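Segmentación de fases en demostraciones de plegado de prendas de abrigo con pinza manual

Informe de proyecto. Asignatura de Robótica y Percepción. Entrega: 14 de septiembre de 2018

1. Introducción

El plegado de ropa se estudia casi siempre con camisetas y toallas, piezas delgadas que quedan planas sobre la mesa. Las prendas de abrigo plantean otras dificultades: el relleno recupera volumen después de soltarlo, el forro resbala sobre el tejido exterior y los cierres alteran la rigidez local. El presente trabajo evalúa un método para segmentar en fases las demostraciones registradas con una pinza manual instrumentada, usando chaquetas y abrigos oscuros sobre una cama.

La cama se eligió como superficie de trabajo porque cede bajo la presión de los dedos y porque su entorno contiene otras telas. Ambos factores degradan el seguimiento visual y conviene medirlos antes de pasar a la fase con brazo fijo.

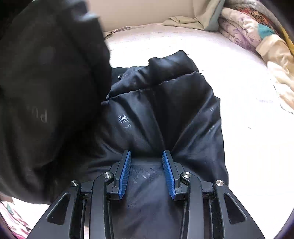 Autor: Grupo Adach

2. Material

La pinza empleada, denominada Teter en el resto del documento, es de accionamiento manual. Dispone de dos dedos con almohadilla azul texturada, unidos al cuerpo mediante eslabones articulados. La cámara va montada en la propia herramienta, de modo que las almohadillas ocupan siempre una zona conocida de la imagen y sirven de referencia para estimar la apertura.

Las prendas se agruparon en dos clases: acolchadas, con tejido exterior brillante, y de paño con forro satinado. En la primera clase el contacto se produce sobre un pliegue que se comprime entre las almohadillas. En la segunda, los dedos pueden apoyar en materiales distintos a la vez, lo que genera una fricción asimétrica que el modelo inicial no contemplaba.

El registro y la sincronización se hicieron con Tikitz, herramienta desarrollada en el curso anterior, y las etiquetas se revisaron con el editor Yeoman. Las sesiones se grabaron en marzo.

3. Procedimiento

Se grabaron 59 demostraciones. Cada una se dividió en cuatro fases: aproximación, cierre, traslado y liberación. La frecuencia de muestreo fue de 30 imágenes por segundo y no se aplicó corrección de distorsión antes del etiquetado – los bordes curvos de la lente se descartaron mediante una máscara fija.

La fase de aproximación comienza cuando la prenda entra en la región situada entre las almohadillas y termina cuando la distancia entre estas empieza a disminuir. La definición depende solo de la geometría de la pinza. No se utilizó ninguna señal de fuerza.
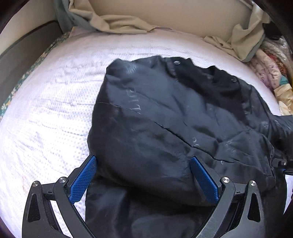
Figura 2. Dedos abiertos en torno a la parte próxima de una prenda oscura extendida sobre la cama.

Para estimar la apertura se ajustó una recta al eje de cada almohadilla en el espacio de color HSV. El azul se separa bien de los tejidos negros y grises, aunque el umbral de saturación tuvo que rebajarse en las tomas con mucha luz reflejada por la ropa de cama blanca. Las telas estampadas de los laterales produjeron falsos positivos en las primeras pruebas; se eliminaron exigiendo que la región detectada estuviera conectada con la zona inferior de la imagen.

De las grabaciones se extrajo un subconjunto de 3.000 imágenes etiquetadas a mano. El reparto entre entrenamiento y prueba se hizo por demostración completa, para evitar que imágenes casi idénticas aparecieran en ambos lados.

4. Resultados

En 8 demostraciones el límite entre cierre y traslado no pudo fijarse con el criterio geométrico. Todas corresponden a prendas acolchadas. El pliegue se deforma antes de que la apertura se estabilice y el traslado empieza con los dedos todavía en movimiento. Estas demostraciones se conservaron en el conjunto con una etiqueta de transición.

En los abrigos de paño el error dominante fue otro. La detección de puntos de referencia sobre la prenda confundía los botones con los tornillos plateados de la pinza cuando se trabajaba solo con bordes circulares. Al añadir la posición fija de los tornillos como restricción, la confusión desapareció en el conjunto de prueba. Las letras impresas en los forros siguieron generando puntos característicos inestables, porque el texto se repite y el emparejamiento entre imágenes consecutivas salta de una repetición a otra.

Tampoco se resolvió la oclusión causada por la otra mano o por una segunda pinza. En esos tramos se mantuvo la última estimación válida, solución que basta para segmentar pero que no serviría para reconstruir la trayectoria de la tela.
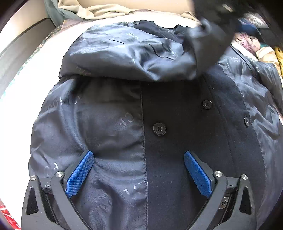 5. Limitaciones y trabajo pendiente

El conjunto contiene únicamente prendas oscuras. El contraste con la ropa de cama favorece la extracción de la silueta, y cabe esperar peores resultados con tejidos claros. Además, el etiquetado lo realizó el mismo grupo que grabó las sesiones, sin una segunda anotación independiente.

Quedan pendientes tres tareas:

– Sustituir el ajuste de rectas por un modelo articulado de la pinza, que permita usar también los eslabones cuando una almohadilla queda oculta por la tela.

– Repetir el etiquetado de las transiciones en prendas acolchadas con un segundo anotador y calcular el acuerdo.

– Exportar las fases desde Yeoman en un formato que Tikitz pueda leer sin conversión intermedia. En la versión actual se pierde la etiqueta de transición y hay que restituirla a mano.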